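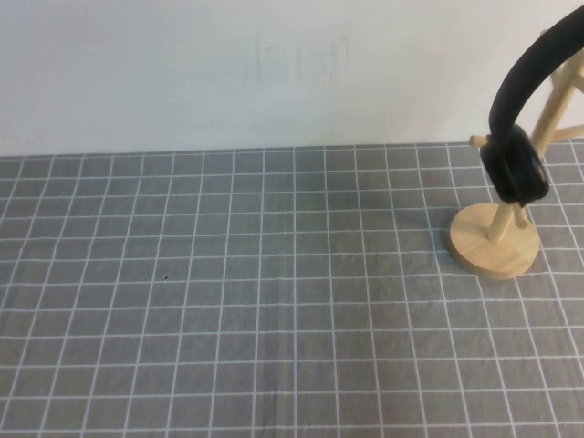

Gray cloth with the grid on it, and the wooden stand over on the right.

March, nearly ten at night, tea gone cold next to me.

So I finally dealt with the headphone situation! For months they've lived wherever I dropped them – on the couch arm, under a sweater, once in the bread drawer (I was looking for a knife and thinking about something else). I sat on them in January and heard a noise I never want to hear again. They survived, but I've felt guilty ever since, and guilt is apparently what gets me to buy things.

I got the stand at Clarnier, the home store past the bus depot in Gultadbridge. It's pale wood with a nice fat round base, and it cost me 22 dollars, a bit more than I meant to spend. There was a metal one for less, but it looked like something from a dentist's office and I wanted wood. I carried it home in my coat because I'd forgotten a bag again.

The cloth went on the table before I did anything else. I do love that cloth. It's plain gray with thin white lines making squares all over it, and I bought it from Dristora back when I was convinced I'd be cutting my own quilt pieces every weekend. I have made 4 quilt pieces. They do not add up to a quilt. But the cloth hides the ring stains on the table, so it earns its keep, and I like having lines to set things against. It won't lie perfectly flat, though. I smooth out one wrinkle and it turns up again a few squares over, and I've given up on ironing it.

I should also do something about the wall. There are gray smudges on it just above the table, pretty faint, and I only notice them when I sit down to work, and then I can't stop noticing them. I tried a damp sponge last fall and got bored. The paint is from before my time and I have no idea what the color was called. Off-white something. If I start touching it up I'll end up painting the entire room, I know myself, so the smudges are staying until summer at least.
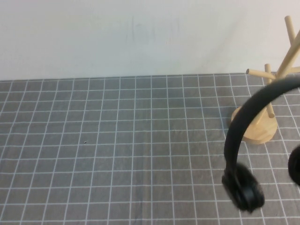

Anyway, the headphones. They're black, the big kind that go right over your ears, and next to all that light wood they look much fancier than they are. I like the two together. I'd worried the stand would be too small for them or a little wobbly, but it seems fine.

I put it on the right-hand side, toward the back, and I'm leaving the whole left and middle for myself. That's the new rule. No mail on the table, no mugs without a coaster, no library books in a leaning pile. I cleared off so much junk this afternoon! A parking receipt from Holst, a dead pen, three buttons, the warranty for a toaster I gave away. There was also my old locker slip from the pool, number 561, which I kept for no good reason at all. It's in my wallet now.

I still need to shake out the cloth properly, there are always crumbs. Toast is my downfall.

Tomorrow I want to listen to the rest of that long audiobook about the lighthouse keepers, sitting at the table like a grown-up, and maybe get the quilt pieces out again and see if I still like the green. And call the pool about renewing before the price goes up. Bed now, my feet are freezing.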